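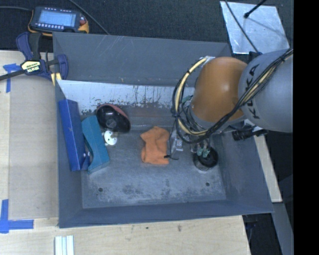

Figure 3. A large grey bin with sloping sides, set among pale wooden work surfaces.

3.2 How people judge the fullness of a container

Ask someone how full a bin is and the answer comes back in a second or two, usually as a fraction. We find this wonderful, and oddly understudied. Most work on volume judgment uses drinking glasses and measuring jugs, where the walls are straight or nearly so and height is a decent stand-in for volume. Storage bins are a harder case. When the walls slope outward toward the rim, the lower half of the height holds less than half of the volume, and a person who reads only the fill line will say "half full" too early (Figure 3).

We gathered 853 fullness judgments from 20 participants at the Killwood site. Each participant stood at a marked spot, looked into a bin for as long as they liked, and gave a number from 0 to 100. The bins were filled with dry beans, crumpled paper or folded cloth. We chose these fillings for their very different surfaces: beans settle flat, paper heaps up in the middle, and cloth does a bit of everything depending on who folded it.

Of the judgments, 470 concerned bins with sloping walls and the rest concerned straight-walled bins of the same height. The straight-walled set behaved much as the older literature would lead one to expect, with small errors that grew toward the middle of the range. The sloping set was far more interesting! Participants overestimated fullness at nearly every level below the rim, and the error was largest for beans, where the flat surface gives the eye a clean line to read. With crumpled paper the error shrank. Our best guess is that a heaped surface discourages people from using the fill line at all and pushes them toward judging the stuff itself - its bulk, its spread, the gaps between pieces.

Practice helped, but only a certain kind. Participants who had packed goods for a living (a group recruited by Mererid Edwards through the packing firm Omum) were no better than the others on their first few bins. They did improve faster once they were allowed to empty a bin into a straight-walled one and see where the level landed. Kaede Nishimura suggested this step after the pilot in March, and we are very glad she did. One participant laughed out loud at the result and asked to do it again with the cloth.

Viewing height also mattered. From a low position the near wall hides part of the contents, and answers drifted apart from one another. From a high position they bunched together, though around a value that was still too large. We return to this in Section 4, where the 201 judgments made from a step stool are treated separately and compared with the shadow-cue account of Gape and Llorente.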